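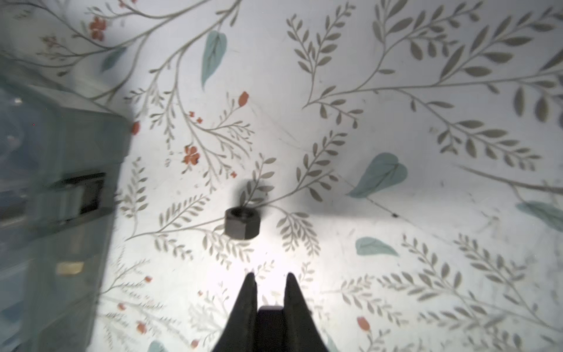 Jan 4, 2021

The Flellwood reading room reopened this morning after the winter closure. Attendance was light. The boiler held at a steady temperature, and the Irel deposit was moved to the upper shelves as agreed in July.

Brayan Bedoya delivered 33 ledgers from Mirkudthorpe – six more than the transfer form states. The form has been returned for correction. Two bindings require repair before they may be issued to readers.

Letter to Sakai on the map loan still unanswered. To write again.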